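Director Njål Sjöberg on Bringing "Dolline" to the Screen

26 October 2018

The Westerberg Film Foundation spoke with director Njål Sjöberg ahead of the release of his second feature, "Dolline," which opened the foundation's autumn program this week and will be available on the Wotier streaming service in February.

The film follows a ferry cashier who returns to the island town of Ritwood to settle the affairs of her older sister, a singer whose only record sold 634 copies. Mr. Sjöberg wrote the first draft six years ago, after completing his short films, and set it aside twice before production funding was confirmed.

"The early drafts were told by the sister," Mr. Sjöberg said. "She was dead on page one and she talked for a hundred pages. My producer read it and asked me who was going to drive the car. I went home and gave the story to the cashier."

Asked about the decision to shoot in sequence, the director acknowledged that it had been a costly one. The production returned to the ferry terminal on four separate occasions, and the schedule was extended by nine days. Mr. Sjöberg said he would make the same choice again. The lead performance, in his view, depended on the actress learning the house at the same pace as her character.

"She had never been upstairs until the day we filmed her going upstairs," he said. "We kept the door shut for three weeks. I think she was quite annoyed with me by then, and the character is annoyed in that part of the story, so I left it alone."

Music was a further concern. The songs attributed to the sister were written for the film and recorded on a single afternoon, before any scene had been shot. Only two are heard in full. Mr. Sjöberg stated that an earlier cut contained five, and that test audiences had found the second hour slow. The foundation held two such screenings, with a combined attendance of 1000.

"The cards were very direct. One person wrote 'too much singing' and underlined it. I was hurt for a weekend, and then I took out three songs."

The released version runs 107 minutes. The editing period lasted eleven months, during which the director worked from his home for long stretches.

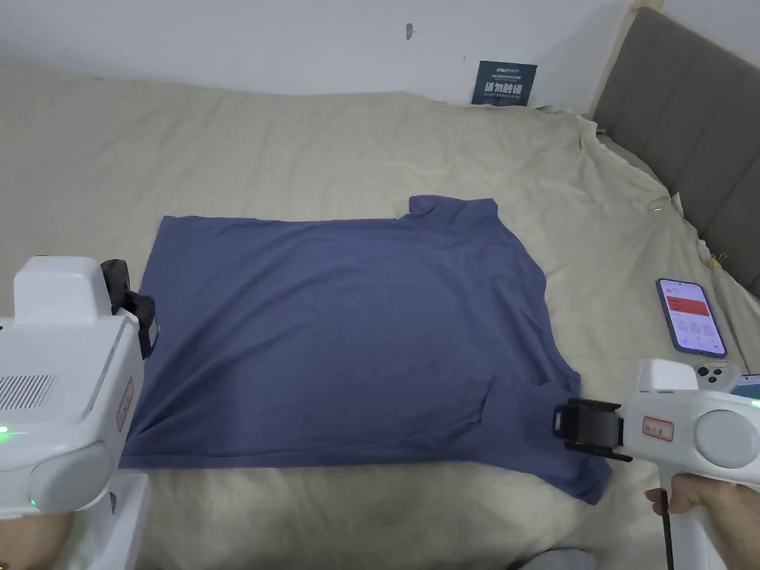 Mr. Sjöberg described the final scene as the hardest to settle. Two endings were filmed. In the first, the cashier sells the house and takes the morning boat. The second, used in the finished film, stays with her in the kitchen while the boat is heard leaving. He declined to say whether she has missed it or let it go.

"I know what I think. The actress thinks something else, and we have agreed not to discuss it in public," he said.

On the subject of streaming, he expressed no objection to viewers seeing the film at home, although he asked that the volume be turned up for the scenes on the water. He is at present writing a comedy set in a driving school, with filming expected to begin next summer.

"Dolline" is showing daily at the Westerberg main hall. Tickets may be reserved at the box office or by telephone at extension 2294.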